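Asunto: Re: [mesas-y-papeles] Ordenar el escritorio compartido sin volverse loco
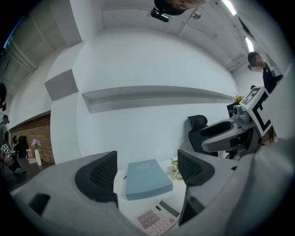
Hola a todos, y perdonad que conteste con tanto retraso, que en diciembre se me juntan los cierres con las visitas de la familia y el correo se me queda para las noches. Leí vuestros mensajes con muchísimo interés, sobre todo el de la compañera que anda peleándose con la mesa de la entrada, porque nosotros en Grarum pasamos por lo mismo cuando nos mudamos. Al final lo que mejor nos ha ido es dejar en la mesa blanca muy poquita cosa: una caja plana azul claro, cerrada, la calculadora blanca de teclas entre rosa y beige justo delante y un bolígrafo oscuro a la izquierda. Las flores artificiales, amarillas y naranjas, van a la derecha, y os confieso que a mí me alegran la mañana más que cualquier archivador.

> El miércoles volví a encontrarme la mesa llena de
> recibos, grapas y tazas. ¿Vosotros qué dejáis a la
> vista y qué guardáis? ¿Y merece la pena una caja con
> tapa, o es mejor una bandeja abierta? Con la bandeja
> tardo menos, pero me da la sensación de que todo el
> mundo echa ahí lo que le sobra.

A lo de la bandeja: tuvimos una de Masine durante años y nos pasaba exactamente eso. La caja con tapa obliga a pararse un segundo – hay que abrirla, mirar dentro, volver a cerrarla – y con ese segundo la gente ya se lo piensa. En la nuestra van los recibos pendientes, los sellos y poco más. Cuando llegamos a 51 recibos la vaciamos y pasa todo al armario, que es un número que salió porque con 52 ya no cerraba bien, no le busquéis más ciencia.

Las tazas las hemos dado por perdidas.

Para los bolígrafos, uno solo en la mesa y los demás en el cajón. Si hay un bote, se llena de bolígrafos que no pintan, y luego da pena tirarlos. Y la calculadora, por favor, siempre fuera, aunque tengáis el ordenador al lado. Para repasar una columna corta de sumas yo no la cambio por nada.

Ah, y quien preguntaba por las cajas de Yensuk, la grande me parece demasiado honda para papeles sueltos. Si alguien ha probado la plana, que cuente, que en Tovcombe quieren poner 9 mesas iguales y me han pedido consejo.

Un abrazo grande, y gracias por tener esta lista tan viva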